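外壳别急着扔

写得急，先把话说前面：我反对“整件换”。越来越多的维修单上，最后一行都是“总成更换”四个字。一块金属壳体，加上面一个塑料框，本来是两样东西，现在算一样。塑料的坏了，金属的陪葬。

这事我憋了挺久。去年 December，我在 Ditville 一家小铺子里等着修东西，台面上堆着别人拆下来的壳子，筋条好好的，孔位好好的，标签上写着“报废”。问为什么。答：框断了一个卡脚。框呢？不单卖。

不单卖。三个字，一整块铸件就进了废料筐。

我后来去问价。整件 844 元，含框，含壳，含一袋我用不着的螺丝。单独的框，没有编号，没有价格，系统里查不到，等于世界上没这个东西。可它明明是单独注塑出来的，明明是有人一个一个装上去的。装之前它是零件，装之后就不是了？这逻辑我到现在没想通。

有人讲，分开卖要多备库存，多印说明，多接电话。我承认。仓库是要钱的，我自己管过两年小仓库，41 个货架，天天对不上数，知道那滋味。但你把成本省下来，转手让用户掏，再转手让垃圾站掏，总不能叫“优化”吧。

再说工作台。我一直觉得，一个地方认不认真修东西，看台子就知道。台子要大，要平，要能把壳子整个放平了，框搁在旁边或者上面比一比，看哪个角对哪个角。小台子逼着人竖着拿、歪着拿，一手托一手撬，卡脚就是这么断的。很多所谓“塑料老化”，我看一半是台子太小，手太急。 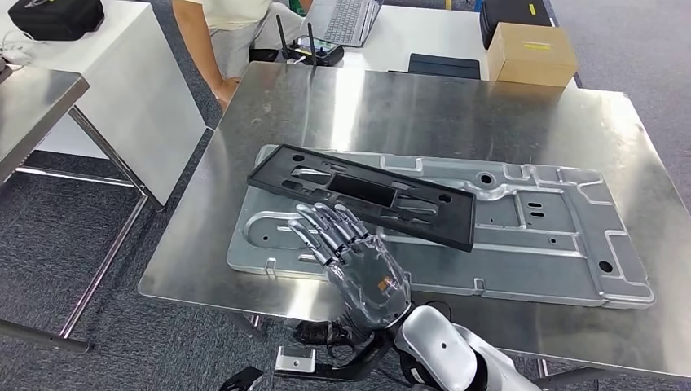
Flollero 读后留言，说我把账算得太轻巧：分开修要花工时，拆框、清胶、对孔、再装回去，一个熟手也得耗掉小半天，工钱加起来早超过一块新壳了，客人又不肯为这个付钱，铺子靠什么活。

这话我认一半。工时确实贵，而且会越来越贵。但为什么拆个框要小半天？因为当初就没打算让人拆。卡扣做成一次性的，胶打满一圈，螺丝孔藏在贴纸底下。先把门焊死，再说开门太费劲，这个因果要倒过来看。

我手上那台旧机器，Rarerent 租赁点退下来的，框和壳之间就四颗螺丝。拧开，取下，完事。我不是手巧的人，第一次拆也没用多久。装回去的时候有一颗滑了牙，换颗粗点的，继续用。同样是铸件加塑料框，同样的活，人家怎么就能四颗螺丝解决。设计的时候多想五分钟的事。

另外一笔帐也没人算。铸件这东西，开模、浇注、打磨、钻孔，前面花掉的力气全在里头。它身上那些加强筋，那些台阶边，那些大大小小的孔，每一处都有人画过图、改过图。塑料框断一个脚，上面这些就全归零。回收？能回收，化了重来嘛。可是好端端一块平整的板，化掉再铸成一块一摸一样的板，中间烧掉的算谁的。

我那篇旧文章里提过 Nair，一个很小的配件目录，网页丑得要命，搜索还经常卡死。但它干了一件正经事：把能单独拆下来的都单独列出来，有图，有尺寸，有孔距。1,823 个条目，我翻过一晚上，大部分是些不起眼的框、盖、垫、卡子。价格呢，便宜的几块钱，贵的也就一顿饭。看完我更生气了，原来不是做不到。

也有读者劝我别较真，说现在换新多方便，下单第二天就到，何必为一个框跑三趟。我理解，真的。我也懒。懒的时候我也想一键换掉算了。问题是这个“方便”是被安排好的，你没得选，才觉得它方便。要是页面上并排摆两个按钮，一个整件 844，一个塑料框几十，你看大家点哪个。

所以我的要求很低，低到有点丢人：

框和壳，分开编号。
能用螺丝的地方别打胶。
维修单上写清楚，坏的是哪一件。

第三条最容易，今天就能改。别再写“外壳损坏”了，外壳那么大，到底哪儿损坏？写“框，左侧卡脚断”，六七个字，修的人省事，换的人心里有数，下一个接手的也知道壳子还能用。铺子后面那筐废料，起码能少一半，这个比例是我瞎估的，没统计过，谁有数据欢迎来打我脸。

至于铺子的工时怎么办，我没有好答案。也许收个检查费，也许先报两个价让客人自己挑。我愿意付检查费，多付点都行，只要别让我抱着一块好壳子去垃圾站。上个月刚抱过一回，沉得很，走到半路又抱回来了，现在还靠在阳台墙边。框没配到。还在找，有线索的留言告诉我。

2026年9月28日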